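Arkthorpe Hall – Headset Room and Sound Installation
Pre-opening safety checklist with comments

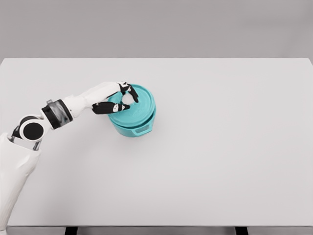 Simulated view: robotic hand holding a teal container on a white tabletop.

Checked by: Mervin Fehr
Work at Arkthorpe followed up by: Rigoberto Tello
Date of inspection: 26 May 2026
Piece: Batari, for solo listener with headset, four speakers and one subwoofer

Marks used: OK, FIX (must be done before opening), WATCH (can open, look again each morning), N/A.

1. Entrance and waiting area

1.1 Door opens fully and closes without slamming – OK
1.2 Exit sign lit and visible from the bench – OK
1.3 Notice about flashing light and loud sound posted at eye level – FIX
Comment: The notice is up but it is behind the door when the door is open. Move it to the wall beside the coat hooks. The text is fine. It mentions strobe, low bass and the dark section near the end.
1.4 Bench steady, no splinters or loose screws – OK
1.5 Coats and bags kept out of the walkway – WATCH
Comment: Six hooks. Bags ended up on the floor at the January showing and people stepped over them in the half dark. A low shelf would help.

2. Floor and play area

2.1 Floor dry, level, free of cable – FIX
Comment: The cable to the rear left speaker crosses the corner of the play area. It is taped, but the tape is lifting at one end. Run it along the wall under a cable ramp.
2.2 Soft mat in place, edges flat – OK
2.3 Clear space from mat edge to nearest wall or stand at least 40 inches – FIX
Comment: Three sides are fine. The side with the speaker stand measures 30. Shift the mat toward the door. Moving the stand would mean tuning the room again.
2.4 Headset boundary matches the mat – WATCH
Comment: Redo this after the mat is moved. The boundary saved in the Alleo software was drawn for the old layout.
2.5 Ceiling clearance with arms raised – OK
Comment: Checked with Rigoberto standing on the mat, both arms up. He is the tallest person on the crew.

3. Headsets

3.1 Straps and buckles sound, no cracks – OK for units 1, 2 and 4. FIX for unit 3.
Comment: Unit 3 has a split in the rear strap. Take it out of use. We can open with three.
3.2 Lenses clean, no scratches in the center – OK
3.3 Face pads wiped and changed between visitors – WATCH
Comment: Wipes are at the desk but there is no bin for used pads. Put one on the left side of the desk with a lid.
3.4 Batteries not swollen, not hot after a full run – OK
Comment: Ran each of the three good units through the whole piece on one charge. All finished with charge left.
3.5 Chargers plugged straight into wall outlets – FIX
Comment: Two chargers are on a power strip that is plugged into another power strip. Remove the second strip.
3.6 Attendant can pause the piece from the desk – OK
Comment: The picture fades up to a plain room and the sound drops at the same time. Tested three times.

4. Sound

4.1 Speaker stands weighted and locked – OK
4.2 Subwoofer on rubber feet, not touching the wall – OK
4.3 Peak level at listener's head no higher than 85 dB – FIX
Comment: The second movement goes over on the brass cluster. The rest of the piece stays under. Turn down the desk output and lock the fader, then measure again with the meter on the mat at standing height. Vachon supplied the mix and asked that the quiet opening not be changed, so the cut should be made on the brass track only. Rigoberto has the session file.
4.4 Rattles from ceiling tiles, vents or light fittings – WATCH
Comment: One vent cover buzzes on the lowest organ note. Tightened by hand today. It needs a proper screw.
4.5 Earplugs offered at the desk – OK
Comment: One box of 200 pairs, unopened.

5. Light and power

5.1 Emergency lights come on when the room circuit is off – OK
5.2 Work lights can be switched on from the desk – OK
5.3 Projector mount and safety chain – OK
5.4 Breaker panel clear and labeled – WATCH
Comment: Labeled, but the folding chairs are stacked close to it. Keep them in the hallway closet.

6. Visitors and attendants

6.1 One attendant in the room for every person in a headset – OK on the schedule
6.2 Attendant script covers dizziness, closing the eyes, and raising a hand to stop – OK
6.3 Chair version available for anyone who would prefer to sit – OK
Comment: Use the chair with fixed legs. The swivel chair rolls on the mat and should go back to the office.
6.4 First aid kit stocked, location known to all attendants – FIX
Comment: Kit is stocked. The two evening attendants have not been shown where it is.
6.5 Water and cups at the bench – N/A
Comment: No drinks in this room. There is a fountain in the hallway.

Result: Do not open until all items marked FIX are done. Rigoberto to initial each one on the paper copy at the desk and send me the new sound reading. I will come back to look at 2.1, 2.3 and 4.3 in person – the others can be signed off without me.

Mervin Fehr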